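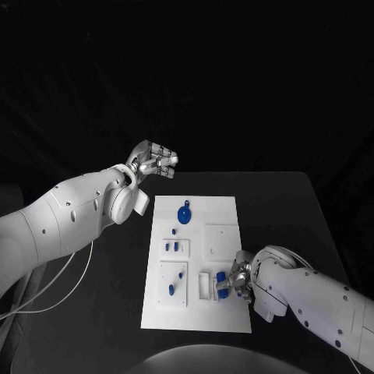
Curine to ship Kasen assembly board in June

TULLEVECK – Curine will begin shipping the Kasen, a flat white practice board for teaching assembly work, in June. The board lies on any ordinary tabletop and comes with a set of parts, including blue cylindrical ones, that are picked up, placed and taken off again.

The Kasen is meant for vocational schools, training rooms and workshops that need a simple exercise in handling parts. It needs no power supply and does not have to be bolted down. A rubber mat is sold separately for use on slick surfaces.

The first production run is 2,000 boards. Of these, 700 have been ordered ahead of release, most of them by schools that took part in last year's trial. The trial covered 40 classrooms and led to two changes. The corners of the board are now rounded, and the parts are slightly longer than before so that they are easier to hold upright.

"Teachers told us the old parts were too short to get a proper grip on," said Koen Kramer, product manager at Curine. "We made them longer and sent a new batch out. The board itself hardly changed."

Each Kasen comes with a printed guide of 66 exercises. The early ones use a single part and can be done in a few minutes. Later exercises use the full set and are timed. The guide may be copied for classroom use.

Replacement parts can be ordered singly or by the bag. Parts from the trial version will fit the new board, and schools that still have them can go on using them.

The Kasen will be sold directly by Curine and through McAlister, which handles school orders and returns. Price lists are available from both companies on request.

About Curine
Curine designs and makes training equipment for manual and technical work. The company is based in Tulleveck.

Press contact: Koen Kramer, Curine, Tulleveck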